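March, 14:20. Student project bench, Trititz pair, marker-to-holder task.

Power cycled both arms. Left came up on the first try, right needed a second homing pass at joint 3. Offset after homing 242 encoder counts, entered in the config by hand. Control loop unchanged. Aishwarya's gripper limits loaded; old ones kept as a backup under Skumoren/old.

Markers on the table are to be picked by the right arm and dropped in the white holder. Left arm stays near the holder. Cable loop on the left one still swings wide of the elbow – reroute before the demo.
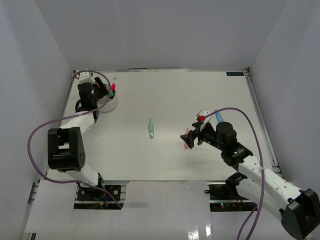

Both arms, markers out, holder on the left side.

Training set now 842 episodes, target 3000. Karthikeyan wants the near-vertical marker poses weighted more. I have left the weights alone until the next eval. Log disk fills faster than planned, up to 2287 MB per session with wrist video on.

Wrist view checked at the right exposure setting. Fingertips show scuffs and wear along the upper edges. Pads to be ordered from Lostesa, two sets.

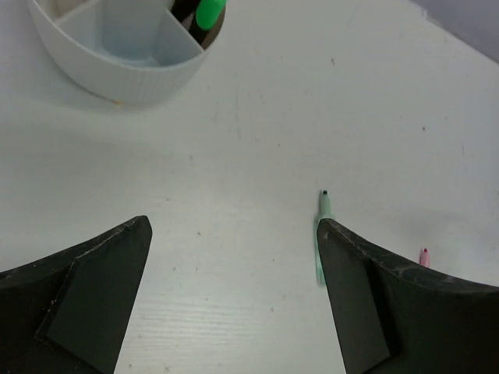 Jayanthi Bhat: don't change the pads and the exposure in the same week. If the grasp rate moves we won't know which one did it. I'd do pads first and rerun the last eval with the same seeds.

Agreed, pads first. Exposure stays at the old value until the rerun is in.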